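Rirkville's last home game splits the terraces

Monday, December 9, 2019
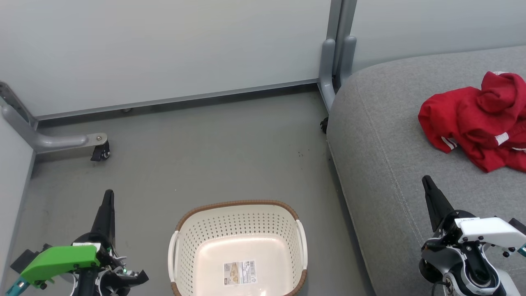 Rirkville play their final home match of the year on Saturday, and a good part of the crowd may not be there to see it.

The club confirmed in April that it would leave its old ground at Grilmont and share a larger stadium across the river. Season ticket prices went up by 15 per cent soon afterwards. Since then two supporters' groups have stopped speaking to each other.

One wants a full boycott. Its organiser, Robel Gebretsadik, has followed the side for most of his life and stood behind the posts when the average gate was under 500.

"I'll be outside with a flag," he said. "I want them to win. I just won't pay to watch it."

The other group will sit where it always sits. Hacer Kocabaş runs the Saturday coach from the estates and says 47 seats have already gone.

"The players didn't sell the ground," she said. "Some of them are on part-time money. If we stay away, they're the ones who run out to silence."

Both sides agree on more than they admit. They dislike the new kick-off times, and they would like a fan on the board. The club has offered a meeting in the new year but has not set a date.

Ticket sales stood at around 1,000 on Friday, well down on last season's equivalent fixture. The visitors, Biltance, have asked for extra space at the river end.

Gebretsadik's nephew is on the bench for Rirkville. He has been told he can go in if the boy gets on, and he is still thinking about it.

More in Rugby
Biltance name unchanged pack for Rirkville trip
Sivakumar Cup draw: who plays where
Why the under-18s are training on Sundays
Letters: the Grilmont clubhouse bar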